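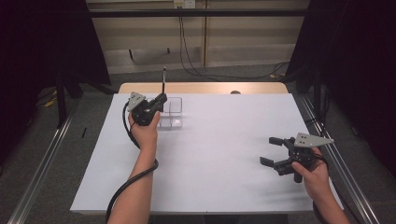
仕切りトレーの区画をどう割り当てるか　Durkholm備品管理担当 サイミ・カッリオ氏に聞く

設計事務所Durkholmでは、共用作業台の筆記具と小物を透明の仕切りトレーで管理している。対象となる机は18台。導入から日が経ち、当初の割り当て表はすでに三回改訂された。運用を担当するサイミ・カッリオ氏に、トレーの選定、区画の決め方、戻し作業の手順について話を聞いた。取材は金曜の午後、同社の資料室で行った。

最初の棚卸し

カッリオ氏が引き継いだ時点で、筆記具と小物は引き出し、マグカップ、封筒、部品箱に分散していた。作業は全数の書き出しから始まった。

「記録した品目は259点です。同じ型のペンも一本ずつ数えました。まとめて『黒ペン一式』と書くと、後で必要な区画の幅が計算できません。長さ、最大径、キャップの有無、この三項目を表に入れています。クリップと画鋲は個数を数えず、容積で記録しました」

全長の測定はキャップを閉じた状態で行う。ノック式は芯を収納した状態、つまり最も長くなる側ではない場合もあるため、出した状態の値も併記した。クリップの張り出しは最大径に含める。ここを省くと、径の合計では入るはずの本数が区画に収まらないという。

「軸径だけで計算した最初の案は使えませんでした。クリップ同士が噛むと、一本取ったときに隣が持ち上がります。表を作り直して、張り出しのあるものは向きをそろえる前提で幅を出しました」

棚卸しで書けなくなっていたペンは、その場で別の袋に移した。試し書きは再生紙に円を三周。途切れたものは一度だけやり直し、二度目も途切れたら処分とする。判定に迷うものを元の場所に戻すことは認めなかった。

透明であることの利点と欠点

トレーは透明のプラスチック製で、外側の角に丸みがある型を選んだ。候補には布張りの箱と金属製の浅皿もあったが、いずれも見送った。

「布張りは芯のインクが付くと落ちません。金属の浅皿は、戻すときの音が大きい。会議と同じ部屋で使う台があるので、音は条件に入れていました。透明の樹脂は傷が目立ちますが、汚れの場所が外から分かるのは都合がいいです」

透明の壁には別の問題もある。白い作業面の上では、仕切りの輪郭が見えにくい。照明の角度によっては、壁の影と屈折した光の線が作業面に重なり、仕切りの実際の位置と紛らわしくなる。

「上から見ると壁の線が二重に見えることがあります。浅い角度から手を伸ばすと、仕切りの上端にペン先を当てやすい。対策としては、仕切りの上端に細い灰色のテープを貼る方法を試しました。見やすくはなりますが、端からほこりが付くので一か月でやめました」

現在は照明のほうを調整している。卓上灯を使う台では、灯具を奥の左右どちらかに寄せ、真上からの光を避ける。天井灯のみの台には変更を加えていない。

作業面を白にした理由

分類作業には白い面を使う。同社の机の天板は明るい色の木で、そのままでは木目と細い部品の区別がつきにくいためである。

「シャープペンシルの芯、黄銅色の画鋲、輪ゴム。この三つは木の上で見落とします。白い面に出せば、少なくとも芯と画鋲は見落としません。輪ゴムは色を指定して買うようにしました」

白い面の欠点はインクの跡である。水性は濡れた布で拭き、油性は消毒用アルコールを布に少量取って拭く。先に机の目立たない場所で試すこと、木の縁にアルコールを付けないことが手順書に書かれている。木部の塗装が白く曇った例が一件あり、それ以後に追加された項目だという。

区画は長さで決める

割り当ての原則は単純で、まず長さで分け、次に使用頻度で位置を決める。色や所属部署による分類は採用していない。

「長い区画に短いものを入れると、奥に滑って斜めになります。斜めのものが一本あると、その上に載るものは全部斜めになる。逆に、短い区画に長いものを立てかけると、トレーを動かしたときに倒れます。長さを先に決めれば、どちらも起きません」

品目は7群に分けた。長い筆記具、短い筆記具、刃物、定規類、消しゴムと替え芯、金属の小物、その他である。「その他」を設けるかどうかは社内で意見が分かれた。

設置に反対したのは、模型室のファンピン・チュン氏である。分類されない区画は必ず満杯になり、ほかの区画の基準まで緩むというのがその理由だった。カッリオ氏は条件付きで残した。

「チュンさんの指摘は当たっています。最初の月は三台で『その他』があふれました。そこで、この区画だけは最も小さい枠に固定して、入らなくなった時点で中身を全部出すことにしました。区画を広げる変更は受け付けません。鍵や記憶媒体は私の机に集めて、持ち主が取りに来ます」

大きい区画の配置については、利用者から見て奥に置くか手前に置くかで二案があった。手前に大きい区画があると、よく使うペンは取りやすい。一方、手前の小区画から画鋲を取るときに袖が大区画を横切ることはない。右利きと左利きで評価が割れたため、トレーの向きは台ごとに変えてよいことにした。ただし向きを変えた場合も、群と区画の対応は変えない。

「上下を逆にして置いても、長いペンは大きい枠、画鋲は小さい枠です。対応表は区画の形で書いてあるので、回しても読めます。番号を振っていた頃は、回した人が番号を貼り直してしまって、隣の台と合わなくなりました」

一本ずつ戻す

戻し作業の手順書は一枚に収まっている。束で持って入れることは禁止で、ペン類は一本ずつ扱う。この規定には不満も多かった。

「時間がかかるという意見は最初からありました。測ってみると、一台あたり10分です。束で入れた場合は確かに短くなりますが、翌週の点検で混入を直す時間が増えます。合計ではほとんど差が出ませんでした。差がないなら、点検する側の負担が小さいほうを取ります」

手順は次のとおりである。

トレーを空にして、区画の底を乾いた布で拭く。
中身を白い面に出し、長いものから平行に並べる。
キャップのゆるみを確認し、ペン先の向きをそろえる。
長い筆記具から順に、一本ずつ区画に入れる。
小物は最後に入れる。
面に残ったものを「その他」に入れる前に、対応表をもう一度見る。

持つ位置についても一行の記載がある。軸の中央より後ろを持ち、先端が上を向いた状態で持ち上げ、区画の上で寝かせてから下ろす。先端を下に向けたまま差し込むと、底に点状の跡が付く。

「跡そのものは機能に影響しません。ただ、底に跡が増えると拭き残しと見分けがつかなくなって、点検で毎回拭き直すことになります。寝かせてから離す。それだけで跡はかなり減りました」

細い軸のものは、濃い色の軸に淡い帯の入った型など、遠目に似たものが多い。カッリオ氏は外観による識別を点検項目から外している。

「帯の色や位置で品種を覚える人はいます。覚えていない人のほうが多いので、手順には入れません。長さで枠が決まる以上、似たペンが同じ枠に入っても問題はありません。芯の太さが違うと困る人には、自分の筆箱を使ってもらいます」

刃物の扱い

刃物の区画には、カッターと替え刃のケースを入れる。替え刃を裸で置くことは認めていない。点検を受け持つヒダヤ・ハラハップ氏は、この区画だけは金曜の定期点検のほかに抜き打ちで確認している。

ハラハップ氏によれば、最も多い不備は刃の出し残しである。「一目盛りだけ出ている例がいちばん見つけにくいです。透明の壁越しに横から見ると分かります。上から見ただけでは見落とします」。不備があった台には付箋を貼り、利用者名は記録しない。三回続いた場合に限り、その台の刃物を資料室に引き上げる。

定規類のうち、トレーの全長を超えるものは机の奥側に置く。天板の奥には配線用の切り欠きがある台もあり、細い定規がそこから落ちる事例があった。該当する台では定規の置き場所を左端に変更した。

清掃と交換

トレーの洗浄は月に一度、中性洗剤とぬるま湯で行う。食器用のスポンジの硬い面は使わない。細かい傷が増えると透明度が落ち、横からの確認がしにくくなる。乾燥は伏せ置きで、布の上に一晩。仕切りの根元に水が残りやすいため、朝に一度傾けて水を切る。

角にひびが入ったものは交換する。接着による補修も試したが、はみ出した接着剤にほこりが付き、縁が盛り上がって小物が引っかかった。現在は予備を二枚保管し、補修は行わない。

別の型に切り替える予定はあるかという問いに、カッリオ氏は寸法が合えば検討すると答えた。

「条件は、いちばん長い枠に今の最長のペンが斜めにならずに入ることと、壁の高さが今より高くならないことです。高い壁は収納量が増えるように見えますが、底の画鋲が指で取れません。カタログの外寸だけでは判断できないので、内寸を問い合わせます。内寸を答えられない製品は候補から外しています」

次の改訂では、短い筆記具と長い筆記具の境界を見直す。鉛筆は使ううちに短くなり、途中で群が変わるためである。現行の表には、どの時点で移すかの記載がない。

「今は気付いた人が移しています。台によって基準が違うので、表に線を引いて、その線より短ければ移す形にします。線の位置は六月の点検で測り直してから決めます」

改訂版の対応表は、点検の終了後に各台へ配布される。旧版はハラハップ氏が回収する。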